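Section 3: Your first batch of chutney in the Divia

Right, you've washed the pan, the lid and the paddle (section 2, if you skipped it, and I know some of you did). Now for the fun bit. I wrote these notes after making a lot of chutney in my own kitchen, so they're in the order I do things, which isn't quite the order on the card in the box.

For a first go I'd make the plain apple and onion one. It's forgiving, it's cheap, and it doesn't stain the lid the way beetroot does. You'll want:

Cooking apples, peeled and cored, 1 kg
Onions, 432 g once peeled (Shaimaa Ragab tested this one and she weighs everything, so don't fret if yours come to a bit more)
Soft brown sugar, 400 g
Malt vinegar, 500 ml
Sultanas, a good handful
Salt, ground ginger and mustard seeds, a teaspoon of each

1. Stand the Divia on a flat worktop with the vent facing away from the wall. Push the pan down until it clicks. If it won't click, lift it out, give it a quarter turn and try again.

2. Fit the paddle, flat side down.

3. Chop the onions small and the apples a bit bigger. The apples collapse and the onions really don't!

4. Put the onions in first with half the vinegar. Close the lid, press Soften and leave it for nine minutes.

5. Add everything else. Stay under the upper line inside the pan, even if there's only a spoonful of sultanas left in the bowl (eat them).

CAUTION: Hot vinegar steam comes out of the vent and it will catch your eyes. Keep your face back when you open the lid, and open a window before you start.

6. Press Preserve, then the plus button until the display says 90. Press Start.

Now you've got an hour and a half. Don't go out, but you don't need to stand over it either. I go and sit down with the paper and listen for the beep. 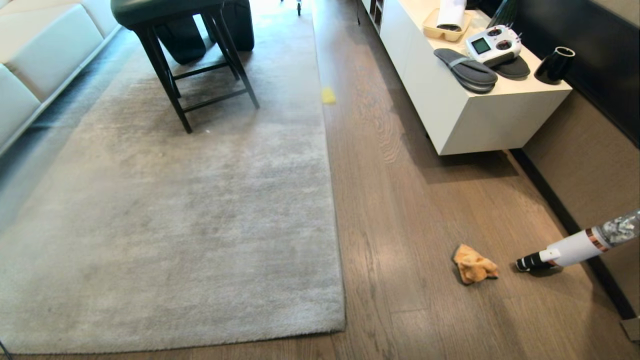

The living room, with the stool on the rug.

7. At the halfway beep, lift the lid and scrape down the sides with a wooden spoon. Metal ones scratch the coating, and Ulises Chambi can show you a pan to prove it.

8. When the time's up, drag the spoon across the bottom. You want a clear track that fills in slowly. If vinegar floods straight back, give it another 14 minutes with the vent fully open.

9. While that's going on, wash your jars in hot soapy water, rinse them and dry them in a low oven. Use lids with a plastic-coated lining, as vinegar eats bare metal.

10. Press Stop and unplug the machine. Ladle the chutney into the warm jars, right up near the top, and put the lids on straight away.

CAUTION: The pan handles stay hot long after the light goes out. Use proper oven gloves, the thick sort.

Note: If the display shows E2, the paddle has jammed, usually on a lump of sugar. Unplug it, let it cool, free the paddle and start again from step 6 with whatever time was left.

Note: Spare paddles are part number 3101. The older Caron paddle looks the same but sits too high and leaves a burnt ring underneath.

Label the jars and put them somewhere cool and dark for at least a month. I made mine in January and opened one far too early, and it was so sharp it made my ears ring. The next jar was lovely with cheese.

For jams and jellies, go on to section 4.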